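Student Robotics Board > Senior Projects > Laundry task: detecting the door state

elin_lewis
July 25, 2024
Our group (project name Kirkama) has to load one garment from a basket into a front loader. The door classifier works on our practice washer and fails in the laundry room. 3000 training crops, 2 classes, open and closed. It calls closed doors open when the glass is dark. Suggestions?

nakpan8
Your crops are too tight. A dark drum behind glass and a dark drum with no glass look alike at that size. Include the whole ring and the front face.

purov
Disagree. More context and it will learn the stickers. Use depth. An open door leaves a cavity, a closed one leaves a surface.

nakpan8
Depth on curved glass next to chrome is mostly holes. We lost two weeks to that in April.

purov
Holes are also a signal. Add a third class, "unknown", and have the arm take a second view before it commits.

d_rojanasak
Can you post a view from the start pose? Hard to argue about crops without one.

elin_lewis
Start pose, basket on the floor:
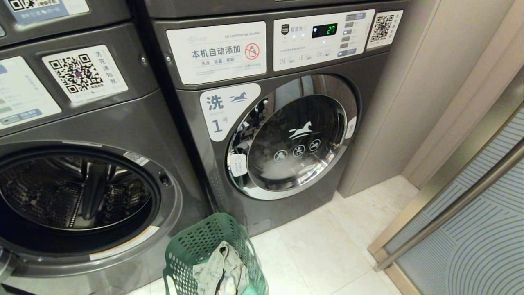 Target washer is no. 1, door closed. Basket in front.

d_rojanasak
Thanks. The washer to the left shows bare perforated steel, and no. 1 shows reflections and print on the glass. I would label the printed logo as a feature and skip depth for now.

purov
That works until you move to a machine without a logo. Decha, you said the same thing about the Orumholm elevator buttons.

d_rojanasak
The rules name the room. Generalize after the grade is in.

elin_lewis
Going with wider crops plus the "unknown" class. Will retrain and post the confusion matrix.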